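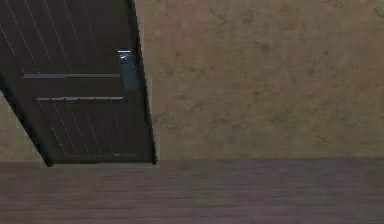

Flokau for Kids, No. 62, page 7

Why do doors creak at night?

You are in bed. The lights are off. Somewhere down the hall a door goes eeeeek, and you are quite sure it didn't make that noise at lunchtime.

People have plenty of explanations for this. My aunt says it's the house "settling". A boy in my class at Gounder used to say it was his dead grandfather, although his grandfather had never lived in that house and didn't much like visiting. A website I read last week says doors creak more when the moon is full. It gave no reason, and I don't believe it.

So let's be fussy and ask what we really know.

What is a creak?

A creak is a stick-and-slip noise. A hinge has a pin down the middle, and metal parts that turn around it. If they rub together with no oil between them, they grab, let go, grab again and let go again, very quickly. Each little jump shakes the metal. The metal shakes the door, and a door is big and flat, so it works a bit like the front of a guitar. A tiny shake in a hinge can come out as a loud groan.

Violins do the same thing, by the way. The bow sticks to the string and slips, over and over. Some beginners sound so much like a hinge that you can hear the family resemblance.
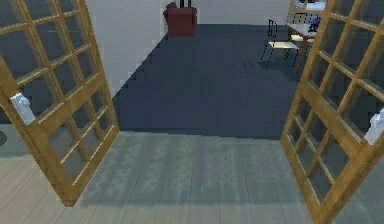 Double doors, both open.

But why at night?

Some books will tell you that wood shrinks at night because it gets colder. Be careful with that one. Wood does change size, but mostly because of how damp the air is. It swells across the grain when it takes in water and shrinks when it dries. Changing temperature makes much less difference to wood than people think. Metal pipes and metal roofs are another matter. They do shrink as they cool, and a good many "creaking doors" are probably pipes.

Then there is air. A heater switches off, a window is open a crack, and a slow draught leans on a door that isn't latched. It only has to move the width of your fingernail.

And then there is you. During the day there is a fridge, a kettle, a dog and a little brother. At night it's quiet, so you notice more. The door may have been creaking all afternoon. I think this is the best explanation of the lot, but you shouldn't take my word for it either.

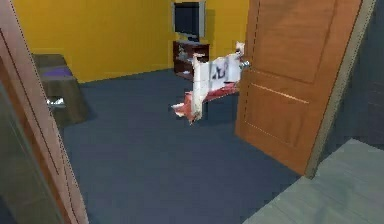

How would you find out, then? Two readers from Brurkamum, Takumi Wada and Mayu Shibata, kept a creak diary in November. They wrote down every creak they heard, the time, and whether the heating was on. Their diary had roughly 3,952 words in it, many of them rude ones about a cupboard. Most of the creaks came in the evening. Does that prove doors creak more at night? No! They were at school all day, so they weren't there to listen. Takumi spotted that himself, and they tried again on a weekend.

Make your own creak diary

Pick 3 doors. Ask a grown-up before you go near the hinges, and keep your fingers well away from them.

Open each door slowly, then quickly. Which way is noisier? Write it down even if it isn't what you expected.

Do it again after dinner, in the same order.

If someone tells you the moon did it, ask them how they checked.

Send your results to Creaks, Flokau for Kids, Suseo, by 7th August. Please don't send us a hinge.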